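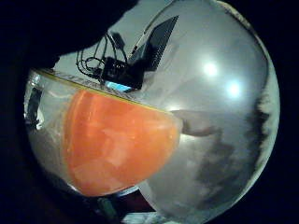
A clear spherical shell with a thin yellow seam and orange below it.

Search this site Enter keyword Go

Drornura to require seam test for two-part round packaging

Retail packaging made from two joined shells will have to pass a pull test before it can be sold in Drornura, under a rule published Friday by the town's product safety office. The rule takes effect in September and covers round and egg-shaped containers used for candy, bath products, small toys and seasonal ornaments.

Until now the office checked only the contents of such packages. The new text treats the shell as a separate item and sets a minimum holding force at the seam, measured after the package has been stored for 7 days at room temperature. A sample lot passes if no more than 2 shells open during the pull. Lots that fail may be resubmitted once, with a written note on what was changed in the molding or the closure.

"The seam is where the variation is," said Mahsa Ebrahimi, who drafted the technical annex. "Two halves from the same mold can fit well in the morning and poorly by the end of a shift."

The annex draws on bench work by Erkidel, a testing lab, which pulled 3419 shells from 19 suppliers. Snap closures showed the widest spread in holding force. Taped closures were more even but lost strength in storage, and the lab recommended that they be tested a second time at the end of the storage period. Printed bands that do not carry load are outside the rule.

Brisik, which molds shells for several candy makers, said it would add a go/no-go gauge at the end of each line and expects no change in price. Naseri, a wholesaler, asked for a longer sell-through period for stock already in its warehouse — the office has not yet replied.

Marjan Pakzad, who handles filings for the office, said test reports may be sent by mail or through the online portal. Review takes up to seven working days. Each report must list the mold number, the closure type and the storage conditions. Importers can rely on a supplier's report if the mold number matches the one on the shell.

Shells sold empty for craft use are exempt until the rule is next reviewed.

We use cookies to measure traffic and remember your settings. Accept Manage preferences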